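Semester project report: Teaching Misora to put things away

So this is the write-up of what Meifang Tang and I spent our semester on, and I'm going to tell it more or less in the order it happened, dead ends included. Our advisor, Kidus Tefera, said the dead ends count too (I hope he meant it!).

The question was simple enough. If you train an arm on a kitchen task with the table always set up the same way, how badly does it do when you shuffle everything? And does it help more to collect extra demonstrations, or to collect the same number from messier tables? Misora is our name for the policy. The recording and replay code is called Skillell, which we inherited from last year's students and spent most of December patching.

We recorded 551 demonstrations by hand. I did the bigger share because Meifang was writing the training code, and my wrists let me know. In the "tidy" set every object started on its own mark. In the "messy" set we drew positions from a list before each run - fruit near the plate, fruit in a bowl, cup close to the oven, whatever came up. Of the total, 306 were messy and the rest tidy. Each model got 2,000 training steps per round, and we ran 3 rounds for each one with different seeds.

My first batch of tidy runs had to be thrown out. I'd been nudging the cup back into place between takes without pausing the recording, so the arm learned to wait for a hand that was never coming. Pretty funny to watch, and a whole week gone.

The tidy model looked great on tidy tables and then fell apart as soon as we moved the cup. It would reach for the old spot, close on air, and carry that air very carefully over to the plate. The messy model was slower and a bit twitchy, but it went to where the thing was.

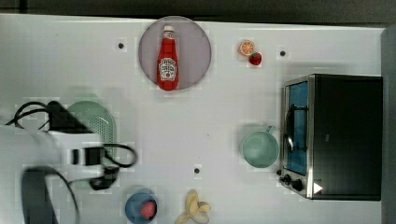

Bottles were the hardest for both models. A bottle lying down gives you a long smooth side and not much to hold, and our grasp labels only had one point per object. Meifang tried adding a second point for the angle and that helped the messy model a lot, while the tidy one hardly changed. We didn't have time to redo the fruit the same way, so please don't compare those two numbers directly in the Girkitz log.

If I did it over I'd skip the tidy set almost completely and I'd write the position list before touching the arm. I'd also like to try the Okabe loss Kidus keeps bringing up, which we read about too late to use. The code and the logs are in the shared folder, and the notes on calibration are in Meifang's half of the report.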